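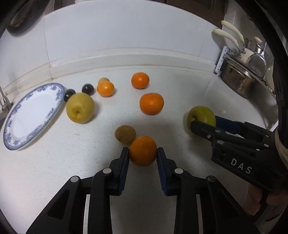

Fig. 2. Both grippers closed on fruit at the counter, orange in the center, green apple on the right.

Section 6: When a gripper won't let go (or lets go too soon)

I wrote this section after our worst afternoon with the hand-held pair, when the right one dropped three apples in a row and then jammed shut on the fourth. Marion Kinnear and I lost most of a day to it at the Sternau kitchen, so please read this before you start taking things apart!

Sticking and slipping look like two separate problems, but on our units they both came from the same spot: a pivot pin that had worked its way out a little. The links go slack on one side, the fingertips stop meeting evenly, and the fruit rolls out or gets wedged.

CAUTION: Keep your free hand away from the links while the gripper is closed on something. A jammed one can snap open with no warning – I have the blood blister to prove it.

If it's jammed shut:

1. Stop recording in Triren and leave the take open. Don't delete it, even if it's a mess. We want the bad ones too.

2. Rest the fruit on the counter so the gripper isn't carrying any weight.

3. Ease off the trigger slowly. If nothing moves, don't yank it. Hold the body still and press the outer arms apart with the plastic wedge from the kit.

4. Once it's open, wipe the ridged pads with a damp cloth and dry them. Citrus oil makes them slick, and sugar makes them sticky (somehow we had both).

5. Check every round pin on both sides. Each one should sit flush. Push a raised one back in with your thumb, then fit a new clip behind it.

6. Open and close the gripper empty, nice and slow, and watch the tips. They should arrive together.

If it's dropping things:

7. Do steps 4 to 6 first. Really, that fixed it for us most of the time.

8. Still slipping? Look at the pads. We change ours after 80 takes now. The first set went up to 34 before I saw any wear, but I wasn't looking very hard.

9. Try an orange before you try an apple. Oranges are more forgiving, and you'll bruise less fruit while you're sorting things out.

NOTE: Clips from the old Dela Peña bag are a hair too thin. They go in fine and then fall out. Use the Drunedo ones, part 33.

CAUTION: If a pin has come out completely, stop using that gripper. Find the pin before anyone eats anything off that counter, and throw out any fruit with a nick in the skin.

Write the fault and the take number in the log before you go back to recording. If the same side jams again that day, tag the gripper and leave it on Marion's shelf.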